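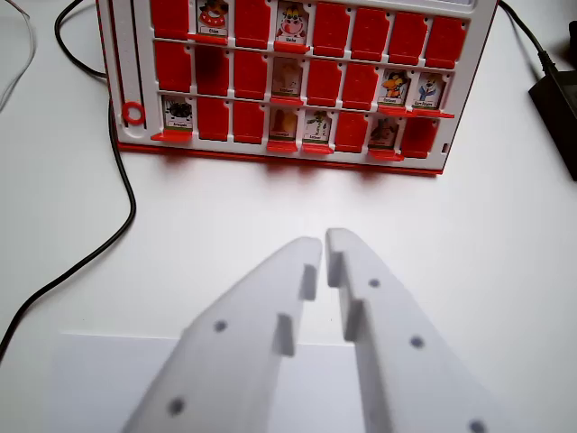

## Re: [fedelton-french] Words that won't stick

Hello all,

Thanks for the pile of replies, I've read every one of them, mostly on the bus. I meant to answer you each separately and then Thursday came and went, so you're getting one long email.

The flashcard question clearly hit a nerve! A fair few of you are on Fuvo and feeling guilty about it. My own deck had got to 1,861 cards before I gave up and deleted the lot in May. I felt dreadful for one evening and fine ever since. I've started again with a paper notebook, and the rule is that a word only goes in if I've met it twice in the wild – once in something I was reading, once in somebody's mouth. It's slow going but I can find the words when I want them now, more often than not.

Several people asked about genders. I learn the noun with an adjective stuck on it, so *une vache blanche*, never plain *vache*. The adjective drags the gender along with it. It doesn't work for everything (*rouge* is no help whatsoever) but it's better than staring at a column of le and la.
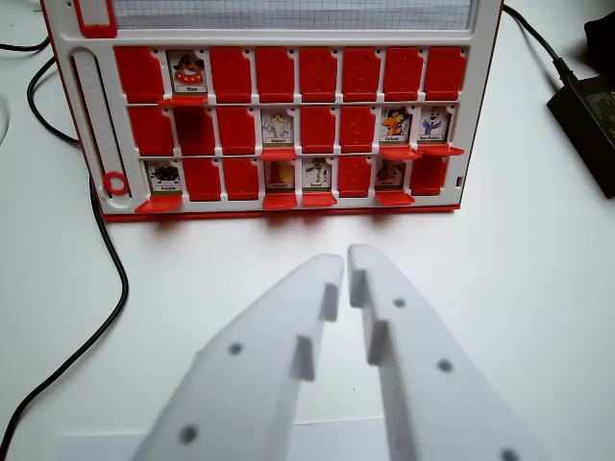

**Nuwan Weerakoon**
*List co-ordinator and beginners' table, Fedelton French Circle*

Now, the reading. We're carrying on with the Lustent short stories, the blue book, and for next time it's the one with the missing bicycle. It's only six pages. Please don't look up every word! Underline as you go, finish the story, then go back and pick out the ones that annoyed you. If you missed the last meeting, the bicycle one comes straight after the dentist one.

We're still upstairs at Najjar's from half past seven. They've asked if we could order before we go up, as the stairs are a pain with a full tray. Also the back door sticks, so use the front.

For the speaking half I'd like to go back to doing it in pairs. The big circle got very quiet last time and I ended up talking far too much – sorry about that. Yes/no questions make a good warm-up: *Est-ce qu'il a des cornes ? Est-ce qu'elle porte un chapeau ?* You get the question forms going without having to think of anything clever to say. Eight minutes each, then swap partners.

I've left my earlier message underneath for those who've just joined.

A bientôt,
Nuwan

---

> **Subject:** [fedelton-french] Words that won't stick
>
> Evening everyone,
>
> A moan and a question. I have looked up *désormais* so many times that the dictionary falls open there. *Chien* and *chat* went in when I was eleven and have never budged, yet anything I've learned since turning forty slides off again by the weekend.
>
> What do you all do? Cards, lists, labels on the fridge, singing? There are 163 of us on this list now, and somebody must have cracked it. All methods welcome, however daft.

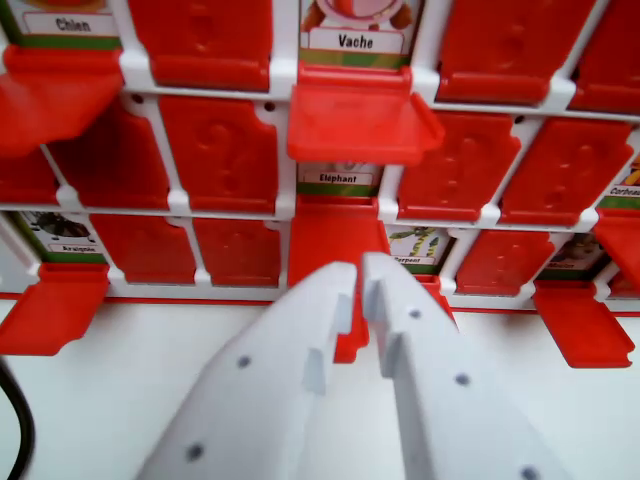 > **Nuwan Weerakoon**, beginners' table
>
> PS. Has anyone got my copy of the verb book? Green cover, tea ring on the front. I lent it out before Christmas and can't for the life of me think who to. Not urgent, but I do miss it when we get to the subjunctive. 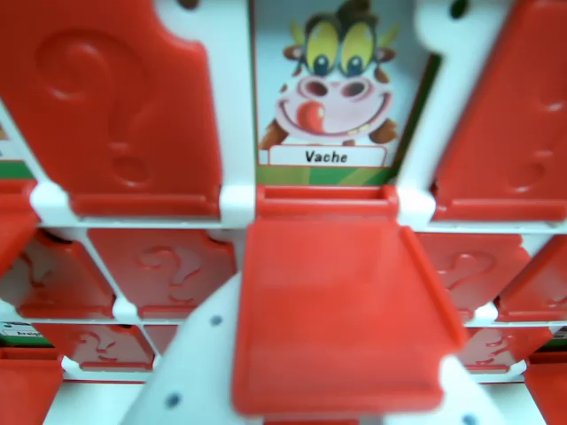
**Fedelton French Circle – Beginners and Improvers**

To post, reply to this message and it'll go to the whole list. If you only want to write to me, please change the address first (we've all done it). For the weekly digest, send a blank email with "digest" in the subject line.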